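What is a share, and why would anybody want one?

2016-04-10

I own a tiny piece of a company. It's called Joubert, it makes bicycle bells, and I have two shares in it. I can't walk in and boss people around, and I don't get free bells (I asked). But a little bit of that company really is mine, and I want to tell you how that works.

So what is a share?

Think of a company as a great big pizza. You can cut it into slices, and different people can own different slices. Each slice is a share. If you own a lot of slices you own a lot of the pizza, and if you own one, you own one slice. Big companies are cut into millions of slices, so each one is more of a crumb!

Another word for shares is stock. Grown-ups use both words and mix them up all the time, so don't worry if you do too.

Why does a company sell pieces of itself?

Mostly because it needs money. Let's say there's a bakery in Marnport called Kenberg. Everybody loves the cinnamon rolls and the line goes out the door, so the owners want to open a second shop. Ovens cost a lot. They could borrow from a bank, but then they'd have to pay the money back with extra on top, and that extra is called interest.

Or they could sell shares. The people who buy them hand over money for the ovens, and in return they own part of the bakery. Kenberg doesn't have to pay that money back. The catch for the first owners is that they have to share the bakery from now on, the good years and the bad ones.

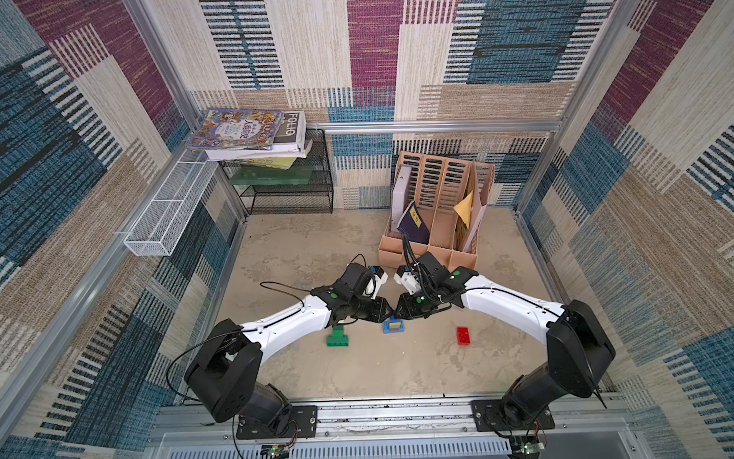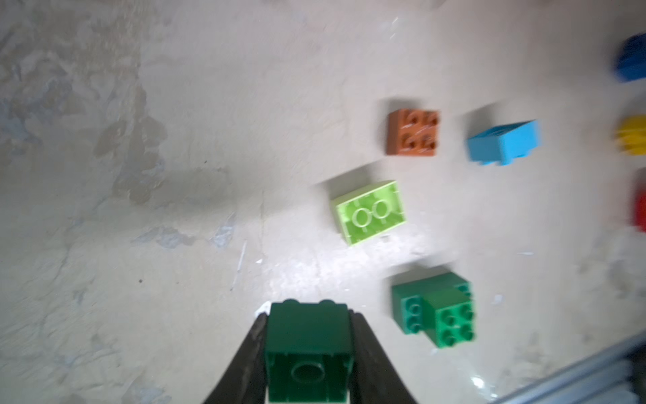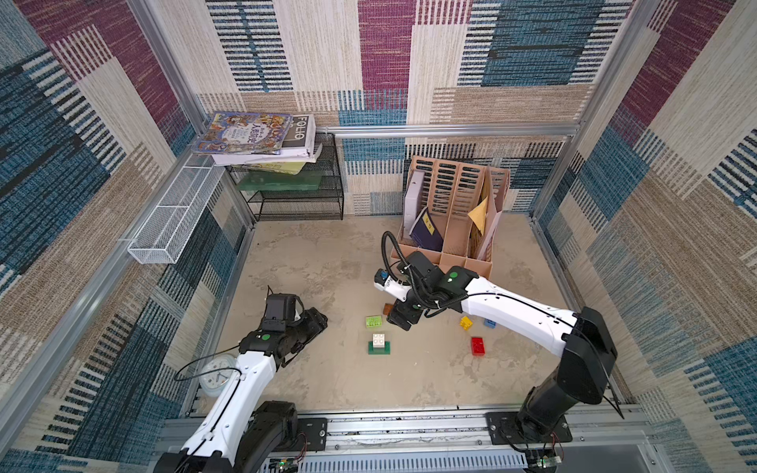 How do you make money from a share?

There are 2 main ways. The first is that the company may give some of its profit to the people who own it. Profit is what's left over after all the bills are paid. A payment like this is called a dividend, and you get some for every share you have. Some companies pay dividends and some keep the money to grow with.

The other way is to sell your share for more than you paid. I bought one of mine for $73. If somebody wanted to pay me $80 for it tomorrow, I'd be seven dollars ahead. Nice! But if the most anyone would give me was $60, I'd have to wait and hope, or sell it and lose thirteen dollars.

Why do prices go up and down?

It works a lot like trading cards. When lots of kids want the same card, you have to give up more to get it. When a company is doing well, more people want its shares and the price climbs. When there's bad news, people want to get rid of them, and it drops.

I once watched a company called Carkov, which makes raincoats, fall all through a sunny September. Then it poured for a week and up it went again.

Can you lose all your money?

Yes, you can. If a company closes for good, its shares may be worth nothing. That's why many people buy little bits of lots of companies. One fund I looked at holds 298 of them, so if one has a terrible year there are plenty of others in there.

Can kids buy shares?

Usually a grown-up has to open the account and look after it for you until you're older. You can start by picking a company and writing down its price every Friday. It doesn't cost a thing, and you'll soon see how much it wiggles.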